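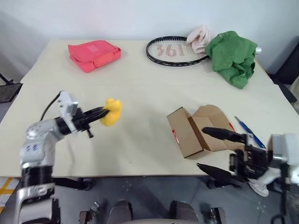 One reader reports that her home-printed birthday cards crack white along the fold, whatever paper she buys. The usual cause is folding across the grain. Bend the sheet gently both ways without creasing it; the direction that resists less runs parallel to the grain, and the fold should follow it.

Printing and folding cards at home

Set the paper type to heavy or matt card before opening the print window. Feed one sheet at a time from the rear tray. Turn off "fit to page", or the centre line will shift.
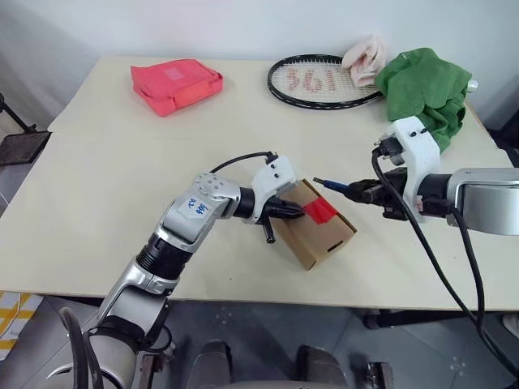
Cestham Paper Craft Club: Workshop Tips

Leave printed sheets flat for 12 hours before scoring. Score on the outside of the fold with a blunt tool and a steel rule, then fold away from the score line. Two light passes mark the card more evenly than one heavy one. 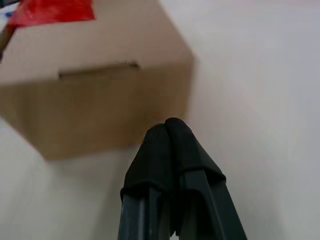
Does the margin matter if the design has a plain border? Yes. Keep the border at least 4 mm inside the trim line. A narrow border shows any error in cutting, and a wide one hides most of it.

Trim after folding, with the fold against the guide. Change the blade when the cut edge starts to look furred.

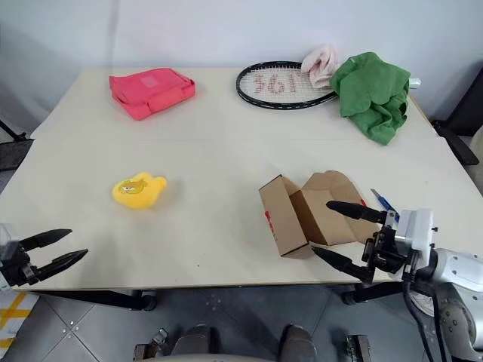
My inserts always stick out at the side, writes another reader. Cut the insert 4 mm smaller in both directions and glue it along the back of the fold only.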